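Kimolari Hand-Held Gripper Pair, Model 2

Sold by Ziltiteo
Availability: in stock
Price: $1,339 per pair
Page last updated 10/22/19

Overview

The Kimolari pair is a set of two hand-held grippers for recording how people handle soft goods. The operator holds one in each hand and does a job the usual way, such as folding a shirt or turning a sleeve right side out. Each gripper opens and closes with a squeeze of the handle, and the jaw opening is logged the whole time. A camera mounts on each unit, so you get a view from the tool itself, close to the jaws.

Most of our customers are labs and small automation shops working on laundry, garment sorting or packing. They want recordings of real handling without tying up a robot arm for the day. The Kimolari pair needs a table, a laptop and some clothes.

Jaws and linkage

The jaws are driven by a parallel linkage, so the two finger pads stay square to each other as they close. The body and linkage arms are black plastic. Brass grommets line the main pivot holes. On the Model 1 these holes were bare, and after a few months of daily use the jaws picked up side play. If you have a Model 1 and want to upgrade it, the grommet kit is listed under spare parts.

The finger pads are flat and narrow. They hold knits, toweling, denim and most shirt fabrics. Heavy sweaters are a good check of grip, as a thick roll of knit tends to push its way out from between the pads. Close the jaws fully on the fold before you lift, and take up more fabric than you think you need.

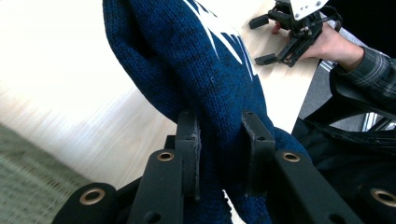 Gripper jaws closed on a knit sweater, with the second unit in hand across the table.

Pads wear at the edges first. A little roughness does not affect the hold, and some users like it better on smooth fabric. Change the pads when the faces no longer meet evenly.

Recording software

Both units connect by USB cable and record through Drivel, the capture program that comes with the pair. Drivel saves the camera view and jaw opening for both hands on one clock. You can start and stop from the keyboard or with a foot switch (not included). Files export to plain folders of frames and a text log, so you are not locked into our tools.

Drivel runs on Windows and Linux. There is no Mac version at this time. An update planned for November will add a way to trim recordings before export.

Use with a robot

The finger pads and linkage are also sold as a wrist-mount gripper, so the robot can use the same jaws the operator used. We supply adapter plates for several common arms, including one for Baxter. Check the bolt pattern on your arm before ordering - the plates are not returnable once they have been drilled.

In the box

Left and right hand-held grippers
Two cameras with mounts
Two USB cables, 10 ft
One spare set of finger pads with screws
Hex key
Printed setup guide
Download code for Drivel

Specifications

Units per set: 2
Jaw drive: hand squeeze, spring return
Finger pads: flat, replaceable
Body: black plastic
Pivots: brass grommets in main holes
Weight: 300 g per unit, without camera
Connection: USB, one cable per unit
Warranty: 2 years, finger pads excluded

Setup notes

Run the jaw check in Drivel each time you plug the units in. It asks you to open and close each one fully and takes less than a minute. If the log shows the jaws partly open when they are shut, look for lint or thread in the pivots. Knits shed a lot, and a soft brush clears it. Do not oil the grommets.

Pale tabletops can wash out the camera view under strong light. Move the lamp or lower the exposure in Drivel if the fabric edges are hard to make out. A plain cloth on the table works too.

Keep loose cuffs away from the linkage. Long sleeves are fine if they fit close at the wrist.

Spare parts and options

Finger pad set
Grommet kit for Model 1
Wrist-mount gripper
Adapter plate (state arm model when ordering)
Foot switch
Carrying case

Shipping and returns

Orders ship in two business days. Unused sets can be returned within 30 days in the original box. For quotes on more than five pairs, use the contact form and include your shipping address.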